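Open day at the Stundden relief depot, quick notes

Writing this up fast before I forget it all, sorry for the state of it. March, grey, wind straight off the water. Doors at 9 and I got there late because the bus drops you on the wrong side of the overpass and there's no crossing for ages.

So, Stundden. Old cold store out past the rail yard, now the place where donated goods for flooded and burnt-out families get sorted, bagged and sent on. I'd given them money twice and never seen the inside. They open it up once a year, mostly for donors and the firms that chip in, but anyone can walk through if they put their name down.

Sign-in table, sticker, hi-vis vest that smelled like someone else's lunch. Then straight into a talk by Heike Fuchs, who runs the depot. Good speaker, no slides. She started with the walk, because that's where most people in the room had heard of them. Last autumn's harbour walk had 536 walkers signed up and raised enough to pay the rent on the building through to winter. Next one they're hoping for 600. She didn't sound worried about it.

Her main point was about cash. People want to give things. Things are lovely but they need shelves, forklifts, somebody to check the zips. Cash lets the families pick their own stuff in their own town, which also helps the shops there get going again. She said it three or four differnt ways and I think by the end most of us had got it.

Somebody asked what share goes on wages. She gave a straight answer, said the accounts are at the back of the hall in a binder and please go and read them. I did. Readable, even. Fuel was higher than I'd have guessed, insurance too.

Then split into two groups. I went with Svenja Stöcker, who looks after bedding and household. Very fast walker. Caught maybe half of what she said over the fans.

What I got down:

Bedding goes out in family packs, sized by the number of people in the house, with a kid's pack added on top if needed. Labels are colour coded by region. They used to write the contents on every bag by hand and gave up on that after the second flood.

Winter coats come in during spring when people clean out closets, and get asked for in fall. So half the mezzanine is coats, sitting there. About 1,000 of them when we went through.

Toys only if new. Lots of grumbling from the donors on that one. Svenja's view was that a kid who's lost everything should get to open a box. Hard to argue.
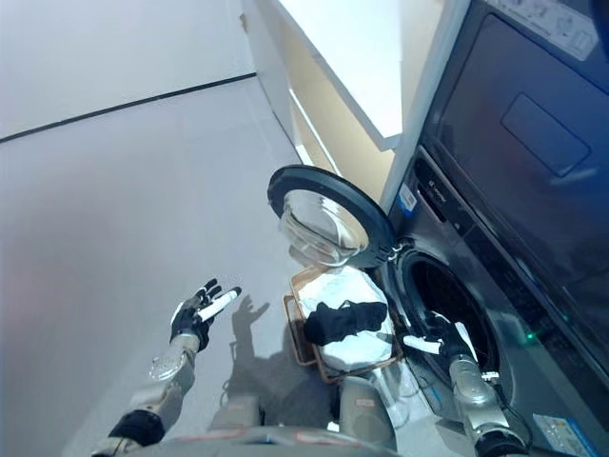 A silver arm reaching into the front-loader, open day.

Pfeiffer had the stall by the loading door. They do the trucking, at cost, and had brought a map with all the winter routes drawn on in marker. Talked to the driver for a good while. The northern run is two days each way when the ice road's open and a flight when it isn't, and the flight eats the budget. He'd like to see a small store set up at the far end so they aren't sending half-full loads up in a rush. Makes sense to me. Apparently it's been asked for, waiting on a building.

Eltel were next to them, they paid for the rewiring last year. Nice people, too many pens. I have four of the pens.

Lunch was chili and buns, by donation. Ran out of the veggie one early, so if you're going next year, get in line. 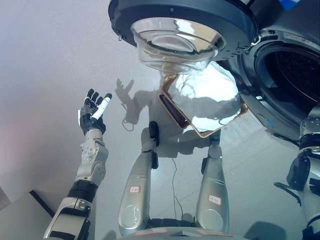 Afternoon was the part I'd come for, the session on how the families get referred. Smaller room, folding chairs, standing at the back by the time it started. The way it works now, a town office or a shelter sends in one form per household and the depot has it packed by the next working day if the stock's there. Used to be three forms. A woman from a shelter up the valley said the single form was the best thing to happen all year, and then listed what was still wrong with it. No box for pets. No room for long names. Nothing to tick if you're staying with relatives and need a mattress but no kitchen stuff. Heike wrote all of it down, I watched her do it.

Also came up: people who don't ask. Older folks mainly, living alone, who figure someone else needs it more. Nobody had a fix. One idea was to phone a second time, a few weeks after the first call. Another was to have the church halls hand the forms out with the coffee. They're going to try the phone calls first.

Tarnosis announced they'd match whatever went in the buckets on the day. Big clap for that. Total wasn't ready when I left, will add it if I hear.

Bits I'd change. Signs, the washroom is impossible to find. Chairs for the morning talk, standing on concrete that long is rough on anyone with a bad hip. And a mic for the tours, please, Svenja deserves to be heard at the back.

Parking is free but fills up. Bus is fine if you get off one stop early and use the lights at the bottom of the hill, which I only worked out on the way home. Donation hours are mornings only, side door, ring the bell and wait. No mattresses, no car seats, no opened toiletries. They'll take sleeping bags anytime.

Signed up for the walk. Need shoes.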